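Bananas on the bench

We go through a lot of bananas in this house. Precious has one before work, I have one mid-morning, and whatever is left by the weekend gets peeled, chopped and put in the freezer. For years they lived in the fruit bowl with everything else, and for years I threw out pears and avocados that had gone soft before we got to them.

In July I moved the bananas out of the bowl. They now sit on their own at the end of the kitchen bench, away from the window, on a folded tea towel. The apples and mandarins have the bowl to themselves. It's a small change and it has made a fair difference to what ends up in the compost.

The other thing I changed was how I buy them. I used to grab one big bunch on a Saturday and they'd all be ready on the same morning. Now I buy two smaller lots, one yellow and one still green at the neck, and by the time the first lot is gone the second is ready. If the greengrocer only has big bunches I split one and put half back. I asked first and he didn't mind.

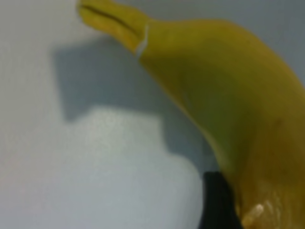
4 min read

A banana with a bit of green left near the stem and gold along the ridge is how I like them for eating. Precious prefers hers well past that. Her uncle Florante won't touch one without brown spots, and he and I have agreed to stop discussing it.

I tried wrapping the stems in cling film, as my neighbour Fidelina does. I gave it a fortnight with half the bunch wrapped and half not. I couldn't pick any difference, so I've gone back to leaving them alone. She still wraps hers and is happy with the results.

Separating them does seem worthwhile, mostly because they don't bruise against each other when someone pulls one off in a hurry. I snap them apart gently, holding the neck so the peel doesn't split. If one does split, it gets eaten first.

For the freezer, I peel them, cut each into thick coins and lay them on a lined tray. After around 15 minutes of me forgetting about it I remember to clear a shelf, and in they go overnight. Next day they're tipped into a container with the date on masking tape. They're good in porridge and better in a loaf. I'll put the loaf recipe up once I've written down the flour properly, as I've been doing it by eye.

Next job is the potato drawer, where something has sprouted through the mesh bag.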